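2/17/23
Adesuwa Usman

Hi all,

Replying on the list since three people wrote to me off it with the same question. The earlier message is quoted here so the rest makes sense.

> From: Osagie
> I started my peppers in January as the handout said, two seeds to a cell,
> in the seed mix from Grikis. Most came up. Now the first true leaves
> are curling under and there are small green bugs on the stems. I don't
> want to lose them. Do I spray, and with what? Also, when do they go in
> bigger pots? Mine are in the 40-cell tray on the windowsill over the
> radiator. The Maswood plants look worse than the others.

The bugs are aphids. They come in on houseplants, on store herbs, and on your sleeves if you have been handling either one. A few on a seedling that size can do real harm, so don't wait on it, but you don't need anything strong. Please read all of this before you mix anything up.

1. Check what you have

Turn the leaves over. Aphids sit on the underside and in the growing tip, and they leave pale shed skins behind. If you see fine webbing and tiny specks, those are spider mites, and you will need to keep after them longer. If the leaves curl but there is nothing on them at all, look at your watering first. A tray over a radiator dries from the bottom up, and the surface can look fine when the roots are dry. Lift the tray. You will learn the weight quickly.

Maswood is a slow bell type with thin leaves when young, and it always looks worse than its neighbors in February. I grew it at the Gidurura plots two years running and both times I thought I had lost it. It caught up by the time we planted out, and it ended up giving the biggest green peppers in the row.

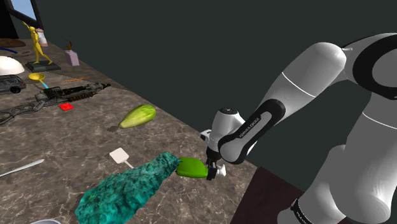

2. Water before soap

Take the tray to the sink and rinse the undersides with lukewarm water. Hold a hand across the cells to keep the mix in place. Do this two days in a row. For a light case that is often the end of it. Let the leaves dry in moving air, away from direct sun.

3. If they come back

Mix a weak soap spray: one teaspoon of plain liquid castile soap in a quart of water. Do not use dish detergent. Most of them have degreasers that strip the leaf, and I have seen a whole tray go brown from one squirt too many. Test it on one plant and wait a day. Then spray in the evening, undersides first, until it just starts to drip. Rinse with clean water the next morning. Repeat every four or five days for two weeks, to catch the ones that hatch in between.

Any trigger bottle works if it has never held cleaner. Set the nozzle to a fine mist, as a hard stream will knock a small seedling flat. Write the contents and the date on the bottle with a marker. Old mix separates, so throw it out after a few days and make fresh.
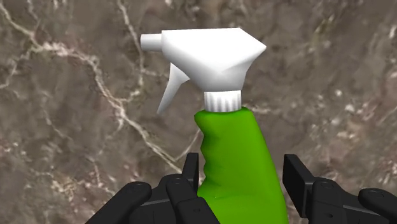
Green spray bottle with a white trigger head.

4. Potting up

Wait until the bugs are gone and the plants have two full sets of true leaves. Then move them to three-inch pots, one plant to a pot. If both seeds came up in a cell, snip the weaker one at soil level. Pulling it will tear the roots of the one you want. Hold the seedling by a leaf when you move it, never the stem. Set it at the same depth it was growing.

Move them off the radiator too, Osagie. Peppers like warmth to sprout but after that 65 to 70 degrees is plenty, and the dry air is part of your trouble. Strong light matters more now. If all you have is a window, turn the tray every day.

5. Feeding

Hold off until a week after potting up, then use half-strength liquid feed every other week. Too much nitrogen gives you soft growth and aphids go straight for it.

For those asking about spare plants, I will post a list of what I have once mine are in pots. Please don't bring any with bugs to the swap table, even a few.

Adesuwa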